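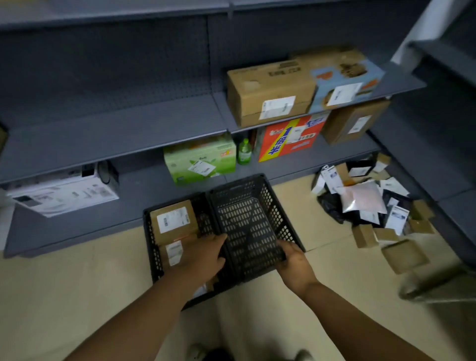
Questions readers ask me

Is Kemari part of a series?
It began as a single novel, and then Itzel (my editor, Itzel Montes) asked what became of the younger sister, so yes – there's now a second, called Drerkell. You can read either one first, though I do think Kemari is the kinder way in.

What age is it for?
I wrote it with 12 and up in mind, but plenty of grown-ups have sent me lovely letters about it. There is a death in the middle chapters, handled gently I hope.

Is the island real?
I'm afraid not! The winter of 1647 was real enough, and the harbour borrows a good deal from places I stayed as a child.

Can I get a signed copy?
Of course. Write to me through the contact page and tell me what name you'd like inside. I post orders myself, so please allow a little while.

Do you visit schools and book groups?
Gladly, for groups of up to 40. I'm taking bookings for next March.

Will there be an audiobook?
Cor Prins is reading Kemari now, and I'll put news here when I have it.

– Tineke Dierckx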